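News from the Fumcombe Families' Circle

It has been a long and rather full month, so do put the kettle on before you start reading, as I have never yet managed to keep one of these short. Many of you will know that the circle began after the inquest into the death in custody of Melati Pelupessy's son, when a handful of mothers found they were all asking the same questions of the same police force and getting the same letter back. There were 7 of us at that first meeting and we barely filled one end of the room. Last month we walked from the bus station to the town hall steps with around 400 people, and I don't mind telling you I had a good cry when I turned round at the bridge and saw how far back the line went.

Melati spoke last. She hadn't wanted to speak at all, and she had her notes folded up so small that she could hardly open them, but once she got going she put them away and simply talked about her boy — his terrible singing, his bicycle, the way he rang her on his lunch break. Then she read out the three things we are asking for, and I'll repeat them for anyone who couldn't hear over the traffic. We want families told within a day when something has gone wrong. We want legal help at inquests without having to sell the car to pay for it. And we want the force to publish what it has done about each coroner's recommendation, in plain words, where people can find it.
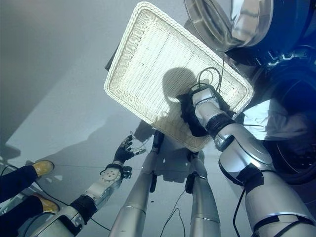 The petition stood at 292 names when we left the steps, and the sheets from the Uvanell estate are still to be added, so please bring yours in if you have been holding on to one. We would dearly love to hand it over with every line filled. The next meeting with the police commissioner's office is in September, and two of our mothers will be going in with Melati. If you have written to them yourself and had an answer (or had no answer, which is just as useful to us), do let us have a copy.

A very big thank you to everybody who cooked, drove, painted banners and minded little ones, and to the Kuusk family, who lent us their loudspeaker and then stayed until the very end to help carry it home. The listening evenings carry on as usual in the upstairs room at Condeck House. You don't have to have lost somebody to come along, and you certainly don't have to talk. Some of our dearest friends sat quietly for months before they said a word, and we were very glad of them all the same.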